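The folding arm, part four: soft fingers and stiff paper

I said last time that I'd stop moving the goalposts and get one clean fold before doing anything else, and then of course I spent most of August redesigning the fingers.

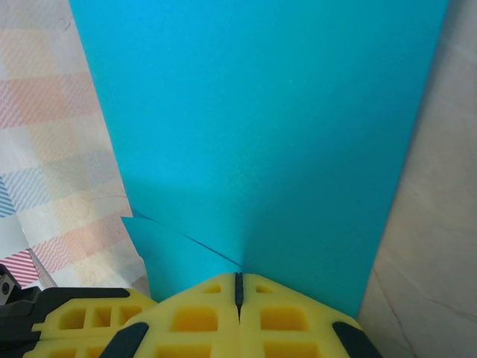 The old pads were the problem, or most of it. They were hard and flat, and they either let the sheet slide away or pressed so firmly that they left a shiny mark next to the fold. Kenna Paterson, who has the bench beside mine at the workshop, had been telling me since spring to try something with a bit of give and an open grid molded into it, so the pad squashes a little and spreads itself along whatever it's touching. I nodded politely for months. Then one Saturday I gave in and made a yellow set, and I owe her a very large coffee.

They're mounted on the same black holders as before, which meant I didn't have to touch the wiring (thank goodness – the wiring is a horror). The center pair comes together with a narrow gap between the two halves, and I've been lining that gap up with the crease. It gives me something to aim for when I'm looking through the wrist camera, and I've been a lot calmer at the controls since I started doing it.

The turquoise stuff is my favorite to practice with. Plain color, matte, no glare, and a crease shows up as a nice dark line that I can find without squinting. I did try folding on the bare tabletop for a while, but I like having the plaid close by too. The stripes help me judge how far a flap has come over.

Ho-yin Chou wrote in to ask about the motion settings. I close at 300 now and drop the arm in at 400, in the controller's own units, and I've left the lift height at 562 from the last build because it has never given me any trouble and I'm superstitious. I named that settings file Trurivitz, by the way, so if you've downloaded the older one called Herelon, please toss it. It still thinks the hard pads are on there and it squeezes like mad!

Next job is the second fold, the one that has to land on top of the first. I've got a sketch for a slightly longer left pad and half an evening free to cut the mold for it.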